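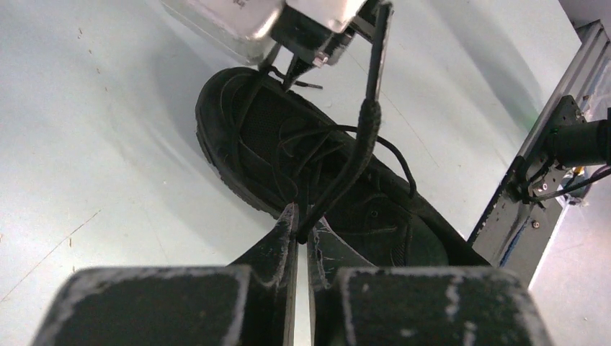
Weerakoon Two-Arm Teaching Kit

Hi, I'm Ashraful Munshi, and I build these in a small shop with a lot of help from the folks at Caltener, who machine the handles. If you want to show a pair of robot arms a job by doing it yourself, this is the kit I wish I'd had when I started!

You hold two lightweight leader arms, one per hand, and your robot's arms copy you. Squeeze the trigger and the fingers close. Every session gets saved with the joint positions, the gripper opening and whatever camera feeds you've plugged in, all on one clock, ready for training.

I tune everything on shoelaces (black laces on a black shoe, if I'm feeling brave). Passing a loop from one gripper to the other is a rotten job for a robot, and you find out fast whether your handles feel sloppy. My first set did. The new ones have a softer trigger spring and much less play at the wrist, and I can do a long run of demos now without my thumbs complaining.

What's in the box:

Two leader arms, 6 joints each plus trigger
Table clamps and a foot pedal (tap to start, tap to stop, hold to throw away a bad take)
Control box, 200 readings a second per arm
Recording software, with Ilta file export
Spare fingertips, two slim pairs

The slim fingertips are great for cord and fabric, but they do scuff, so think of them as something you replace. Wide pads are sold separately and I'd get a set if you're picking up anything heavier than a shoe.

You'll need your own follower arms and cameras. Tell me which arms you have before you order and I'll load the right joint map. If it's one I haven't done yet, add a couple of weeks – I like to try a map here before I ship it.

Price is $2,000 for the pair, plus shipping. The next batch goes out in March, and a single leader arm can be ordered by email if you only run one side.

Shares 74 | Comments 6

Related items
Flatari Foot Pedal, spare
Wide Finger Pads, set of two
Caltener Handle Upgrade
Weerakoon Single Leader Arm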